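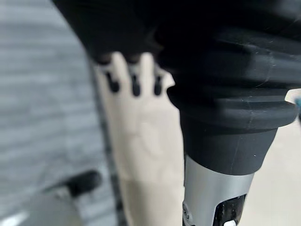
Figure 7.1 A ribbed rubber sleeve above a metal cylinder. The surface of the rubber carries pale specks and a few thin scuff lines.

Chapter 7
Rubber and Other Elastic Materials

7.1 Introduction

Most solids resist being stretched. A steel wire pulled by hand will lengthen by an amount too small to see, and a glass rod will break before any change in length can be noticed. Rubber behaves differently. A strip of soft rubber may be drawn out to several times its own length and, when released, will return very nearly to its first shape. Materials that behave in this way are called elastomers, and they form the subject of this chapter.

The usefulness of rubber depends on its shape as well as on its make-up. A plain tube bends with some difficulty and may fold flat on the inside of the curve. Where the wall is moulded into ridges, each ridge can open or close a little, and the bending is shared along the whole length. Sleeves of this form are found on gear levers, steering joints and many kinds of pump.

7.2 Why rubber stretches

Rubber is made up of very long molecules, which lie coiled and tangled when the material is at rest. Stretching draws the coils out into straighter lines. On release, the constant movement due to heat brings them back to their tangled state. In raw rubber the molecules can also slide past one another, so that a strip held under load for a long time will not fully recover. Heating the rubber with sulphur ties the molecules together at intervals and largely prevents this slipping. The process is known as vulcanisation and is treated in Section 7.4.

7.3 Ageing in service

Sunlight, oil, heat and ozone all shorten the working life of rubber. The first signs are commonly a dull surface and a loss of softness, followed by fine cracks wherever the material is held in a bent position. The case study at the end of the chapter follows the inspection of 565 pump sleeves at the Surdu waterworks, carried out by Tamara Oprea and Virgil Nistor. Of these, 69 were found to be cracked through at one or more ridges — a result that led the works to alter its storage rules.

Students should read Section 2 of the laboratory handbook before attempting the stretching experiment. Safety glasses must be worn whenever a strip is under load.

Key terms: elastomer, elastic limit, vulcanisation, creep, ozone cracking.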